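Chapter 4
Medicines in the Home: Keeping, Reading and Throwing Away

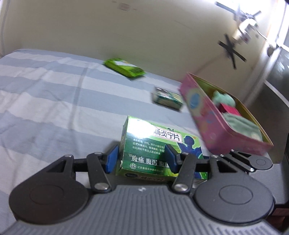 In most homes the medicines have no fixed place. Some are in the bathroom, some in a kitchen drawer next to the batteries, and one or two are in the bag of the person who used them last. When a family member becomes sick at night, somebody must search in all these places. This chapter is about how to bring order into this small part of the household, and it continues the work on cleaning products that we did in Chapter 3.

A student of mine, Abla Srour, visited 18 homes in the town of Nornalside for her final project. She asked each family to put all their medicines on the kitchen table. Together the families brought out 422 packages. In 15 of the homes there was at least one package whose date had passed, and in four of them the family could not say who the medicine had been for. These were careful people. They kept clean kitchens and they knew what was in their refrigerators. The medicine was simply a thing they did not look at when everyone was well.

We will come back to her project in Section 4.3, where her full table is printed.

What the carton is for

Many people throw the carton away on the first day, because the strip of tablets takes less space without it. I did this myself for many years. But the carton carries information that the strip often does not carry, or carries only in a very small print: the full name, the strength, the number of tablets, the conditions for storage. The leaflet also lives inside the carton, and when the carton is gone the leaflet is soon gone too.

The date is a special problem. On many strips it is pressed into one end only. If the family cuts the strip in two parts, one part stays without any date.

For this reason the first rule of the chapter is a plain one. Keep the medicine in its carton, with its leaflet, until the last tablet is used.

Where to keep it

The bathroom is the usual place and it is a poor one. The air there becomes warm and damp each time someone takes a shower. The shelf over the stove has the same fault. A bedroom closet or a high cupboard in the hall is better, if it can be locked or if small children cannot reach it. Do not trust a cap that is called child-resistant to do this work alone. Such a cap makes a child slower, and sometimes only a little slower.

Some medicines must stay in the refrigerator. They should stand on a middle shelf, away from the back wall, where they could freeze. The door is also not suitable, as its temperature changes often during the day.

Words used in this chapter

Expiration date: the last date until which the maker promises the quality of an unopened medicine that was stored correctly.
Active ingredient: the substance in the medicine that has the effect. Two products with different names may have the same one.
Strength: the amount of active ingredient in one tablet or one measured dose.
Take-back point: a pharmacy or other place which accepts old medicines and destroys them safely.

Before you read further

Collect the medicines from all places in your own home. Do not throw anything away yet. Write for each one the name, the active ingredient, the strength and the expiration date, and leave an empty column at the right side. You will fill this column at the end of Section 4.2, after we discuss which medicines a pharmacist should see first.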